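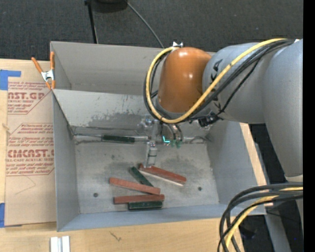
Futham workshop - notebook, bench side

August 6, 2026

Spent the morning on the block bin. The long blocks are all in one grey metal bin now, both colours together, and the bin lives on the light wooden table. Before this they were split between the table, the windowsill and a drawer in the other room, and every time anyone wanted a set there was a hunt for it. Six in a bin is a small set but it is enough for the stacking and sorting work we have planned up to the end of the month.

Colours are three reddish-brown and three dark green. The labels on the old box said "red" and "green" and I have kept those words in the log so that the earlier entries still make sense. One of the reddish ones has a paler edge along the long side which is easy to see from across the table. I would like to use that for telling which way up a block is, but need to check all of them first and not go by the one or two I happen to pick up.

Bin. It is the large one from Broruvia, open top. The smaller one we had in May was too tight - the blocks could only go in side by side, so it was always the same arrangement and there was nothing to learn from it. In the large one they land at angles, some across each other, and there is still bare floor between them. I tipped them in from one corner several times and did not get the same layout twice. Will carry on doing it that way. Please don't straighten them before a run. If you find them in neat rows, tip them out and start again.

One thing to watch is a block lying hard up against the front wall. It is awkward to get a finger behind it and the blocks next to it tend to shift when you try. I have not made a rule about this. For now write "wall" next to the entry and leave it where it is.

Measured the table while I was at it. The bin sits 4 cm back from the front edge and I have put pencil ticks on the wood at two corners. The pencil rubs off, so go over it if it looks faint. I don't want tape on the top, the last lot took the finish with it and we had to sand.

Weighed one of the green blocks on the kitchen scale: 1,192 g. That was more than I expected and it explains the dent in the floor of the small bin. Have not done the reddish ones. They feel much the same in the hand, but I would not write that in a table. Also the scale has not been checked against anything for a long time, so treat the figure as a first go. Cui has a proper balance and we could send a pair over with the next parcel.

Noise. A block dropped into the metal bin from any height is loud enough to be heard in the front office, and there was a comment. The carpet helps with the room in general but does nothing for the bin. Tried a folded cloth underneath, between bin and table. Slightly better, but the bin then slides, so I took it out again. A thin rubber mat would probably do both jobs. Added to the list for the next order, 2 mm if they have it.

Log sheet: I have redrawn it with a column for which block was on top at the start. We were leaving that out and then arguing over it afterwards. The new sheets are in the tray, 50 printed. The old ones can be used for scrap, blank side up.

Still to do:

- weigh the other blocks, all on the same scale, one sitting
- look over the pale edges
- rubber mat
- ask Urkance whether they still want the bin drawings, and in which format
- wipe the inside of the bin, there is dust in the corners from the sanding

Later, after lunch. Wiped the bin. One corner has a burr on the inside which caught the cloth. Filed it down by hand and ran a finger along the rest, no others found. Blocks back in, tipped from the left this time.

Print this page
E-mail this page

Recent entries
Small bin, floor dent and what to do with it
Sanding the table top
Log sheet, second version
Parcel to Cui - packing list
Drawer labels, other room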